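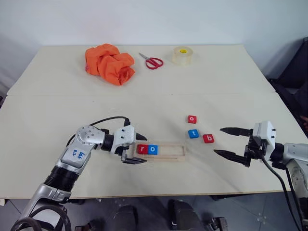
Drawer dividers fit best when they are measured from the inside of the drawer at the bottom, where the walls are least likely to bow. Measure the width at the front and at the back, and use the smaller figure. Low inserts are easier to reach into than deep ones; a shallow wooden tray with a narrow inner rail, like the one on the table, is a good pattern to follow. Do the layout outside the drawer, with scissors and tape within reach.

Cutting the template

Draw the drawer outline on stiff cardboard and subtract 2 mm from each side for clearance. Mark the rail position 80 mm from the front edge. This suits pens, small files and a Pruner craft knife. For longer tools, move the rail back by 20 mm. Cut out the template and lower it into the drawer. It should drop in under its own weight. If it binds, trim one side only and test again.
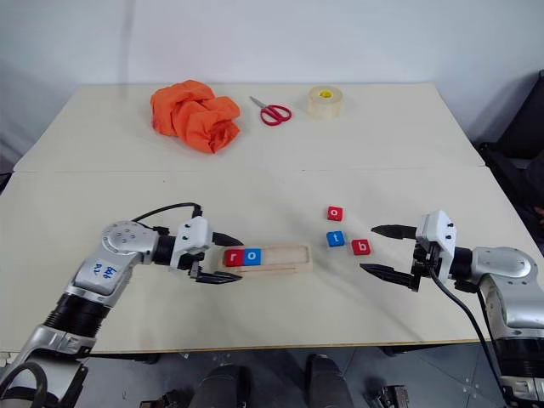

Scissors and an orange cloth at the back of the work surface.

Assembling the insert

Transfer the template to 12 mm stock and cut the long sides first. Dry-fit all parts before gluing. Apply glue to the end grain, wait until it turns tacky, then apply a second coat and close the joint. Check both diagonals; they must match. Leave the insert clamped overnight.

Sand the upper edges and wipe off the dust before finishing. Fix felt pads under the corners if the insert slides when the drawer is opened.

Text: Shona Hapeta
Last updated September 21, 2023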